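4. The Open Day Demonstration

4.1 Setting and Schedule

The open day was held on Monday, October 1, 2018, at the Mapplebeck site, in the hall that normally serves as the teaching laboratory. Visitors entered in two streams. Those who had registered in advance were admitted by the south door and directed first to the poster area; those without registration entered through the lobby and could join a demonstration at any point. This difference in entry matters to the results in Section 5, as the two streams saw the demonstration under different conditions. Registered visitors had read a one-page summary of the task beforehand, while the others had only the spoken introduction.

The demonstration station was prepared by Joanne Bramwell and Mervyn Kershaw over the preceding week. It consisted of two robot arms mounted along one side of a covered table, with visitors standing behind a rope on the opposite side. The rope was placed so that no member of the public could reach the table surface. An operator remained at the stop control whenever the arms were powered, including the intervals between showings.

4.2 Choice of Task

Earlier public events at Mapplebeck had relied on block stacking. Comments gathered at those events suggested that visitors found stacking easy to follow but had difficulty connecting it with any use of the technology they might meet in daily life. For the present study we therefore selected a kitchen task using ordinary cookware. The objects on the table were a plate holding a single small yellow item and a saucepan with a glass lid (Figure 2). The task called for one arm to lift the lid by its knob and hold it clear while the other transferred the item from the plate to the pan. The lid was then to be replaced.

The task has several features that suit a public setting. It requires both arms, so that visitors can see why two are provided. The glass lid allows the inside of the pan to remain partly in view when the pan is closed. The stages follow an order that most adults know from their own kitchens, and the presenter does not need to explain the goal at length. A mistake at any stage is also plain to see - a dropped lid needs no commentary - and this was considered desirable, given our interest in how people respond to failure.

4.3 Procedure

Each showing followed the same script. The presenter, either Tracey Yeoman or Sandra Rudd, named the objects on the table and stated the task in one sentence. Visitors were then asked to mark on a card whether they expected the robot to complete it. The arms were started after the cards had been collected. If the task was not completed, the operator stopped the arms, reset the objects by hand, and allowed one further attempt. The presenters were instructed to report the outcome in neutral terms and to avoid apology or praise.

A second card was handed out at the end of the showing. It repeated the first question in a changed form, asking whether the visitor would expect success if the same task were run again, and added an open question: "What would you want to know before having a machine like this in your home?" Of the 158 visitors who returned a first card, 146 also returned the second. The remaining cards were excluded from the paired comparison but kept for the analysis of the open question. No names or contact details were recorded.

Joint positions and gripper states were logged throughout, together with the presenter's start and stop marks. The logs were divided into 1,536 segments of equal length for later review. Coding of the segments was carried out by Carol Stockdale, who had not been present on the day and who did not have access to the visitors' cards.

4.4 Limits of the Setting

Conditions in the hall were less controlled than in the laboratory. Noise from the poster area reached the station at busy times, and the presenters sometimes had to repeat the task statement. Visitors at the rear of a large group may have had a poor view of the plate. We did not ask people where they had stood, and the effect of position cannot be separated from the effect of group size. Later events should record both.

Figure 2. The demonstration table, with the two arms, the plate, and the covered saucepan.

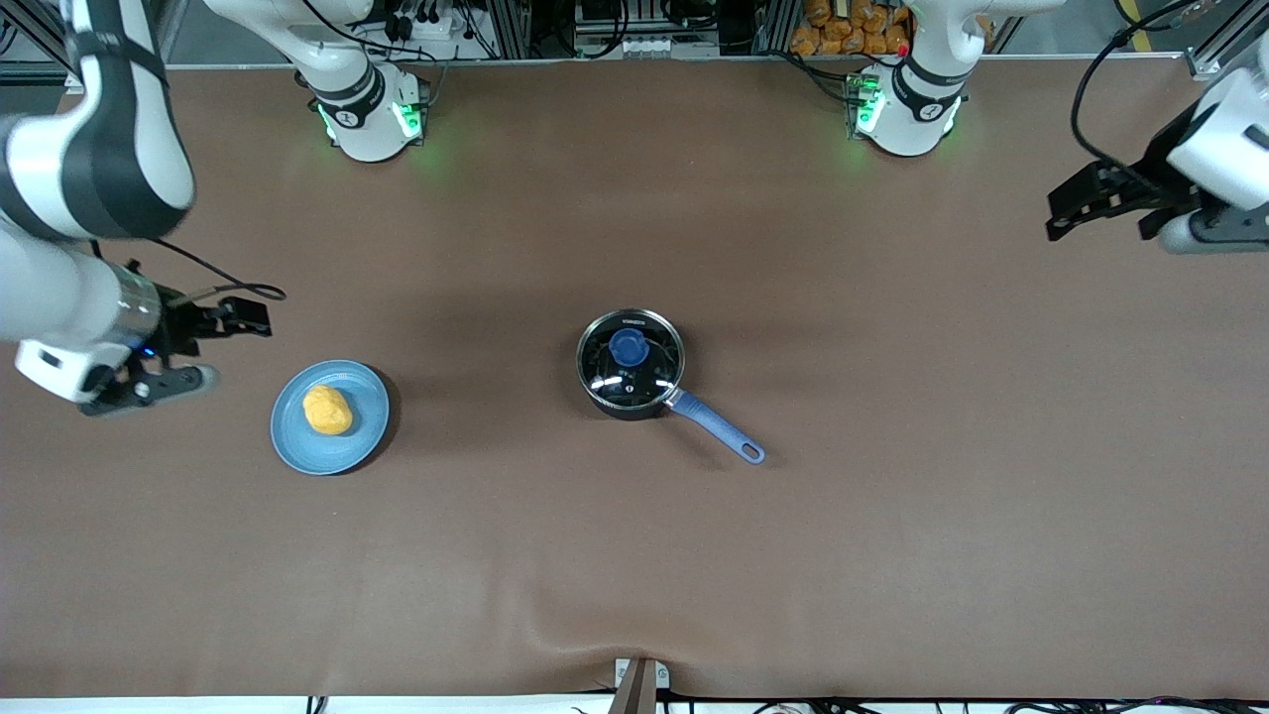 Mervyn Kershaw, in a written comment on the draft of this section, asked that the rule on second attempts be reconsidered before the next open day. In his view, a visitor who sees a failure followed by a success is answering a different question on the second card from one who sees a single clean run, and the two groups should be reported separately.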